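How do I get a dull patch out of a beige tabletop?

Yabsira Mekonnen
Hello all! I inherited a big smooth beige table with curved sides, and I love it, but years of spray polish have left it feeling a little tacky under my hands. I've tried warm water and a soft cloth twice now. I also can't decide whether the lighter area in the middle is residue or just the light from my window – it looks different at 6 in the evening.

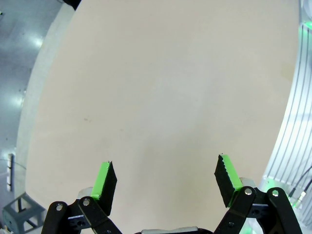 The tabletop, with the paler edge band on the left.

Any gentle ideas would be so welcome, as I'd hate to ruin it.

Tetsuya Kudo
What a nice thing to inherit! Put 2 drops of dish soap in a bowl of warm water, wring the cloth out well, and go over a small area near the edge first. Wait 20 minutes and feel it with your fingertips. If it's less sticky, carry on with the rest, then wipe with plain water and dry it – my mother did hers this way every June. For the pale area, pull the blinds and look again. If it goes away, it's your window.

Keogh204
vinegar. works on everything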